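Keep the Grocery Lists Short

My mother fed five people from a list that fit on the back of an envelope. I have an app with 249 saved items and I throw out food every week. I think the short list was the better tool, and I think most households would eat better if they went back to one.

The usual argument for the long list is variety. Shiela Marquez made it in her column for the Voncombe newsletter in August, and she is right that children should try new things. But variety on paper often ends up as a bag of soft herbs in the bottom drawer. A family can cook 20 dinners from onions, rice, eggs, beans and whatever fruit and vegetables are cheap – and change the spices.

The second argument is that planning takes time. It does. It takes me less time than a second trip to the store on a work night.

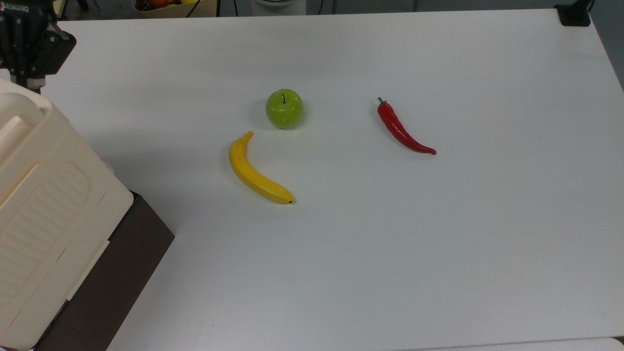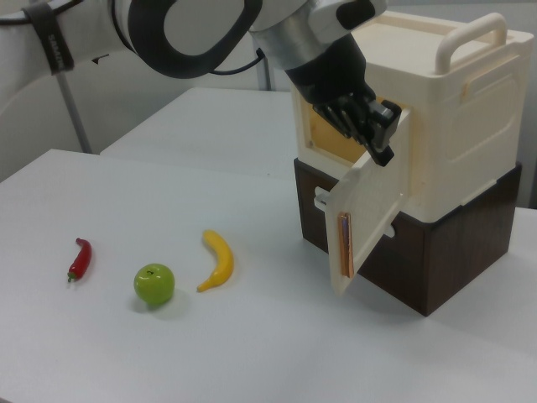 I would also drop the idea that a full kitchen is a sign of care. My neighbor Igor Procházka shops for two days at a time and his guests never leave hungry. He buys what he will cook and he knows where everything is.

Start with ten things. Write them by hand if that helps. If something gets thrown out twice, take it off the list – you can put it back when you have a meal in mind for it.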